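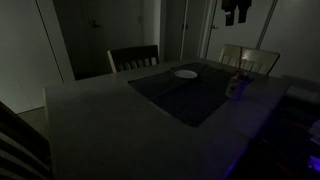
Figure 1. The table at low light, with the plate and the container with the red straw on the dark mat.

3. Setting up and looking after the cell

When we took over the Flakwood arm from last year's group we thought, rather cheerfully, that setting up would take an afternoon. It took most of November! The cell is really just a dining table, a few dark placemats and the things the arm has to find and move, so nearly all of our effort went into keeping those in the same place from one run to the next (harder than it sounds when people also want to eat there).

Our supervisor suggested we begin with the lighting, and we are very glad we listened. We wrote two settings into the Pesten control program, one bright and one dim, and ran 20 trials in each before touching anything else. The dim one gave us far more trouble, mostly with the clear objects - the plate hardly ever caused a fuss.

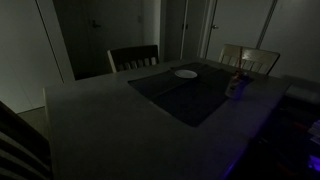 After that we turned to the arm itself, which had a slight wobble at the wrist. The Khoo handbook says to check the joint bolts every 2000 cycles, and we found from the old log that this had been missed for quite some time. We tightened all 12, ran the homing routine again and then repeated the calibration with the Jemgate grid laid flat on the table. The first attempt was poor and we had to do it twice more, but the third was good enough to keep.

We now have a short routine for the start of each session: wipe the table, square up the mats, home the arm, check the cable where it bends, and write it all in the log. It takes 17 minutes if everyone helps, and a good deal longer if somebody has put the kettle on first. The full log is in Appendix B.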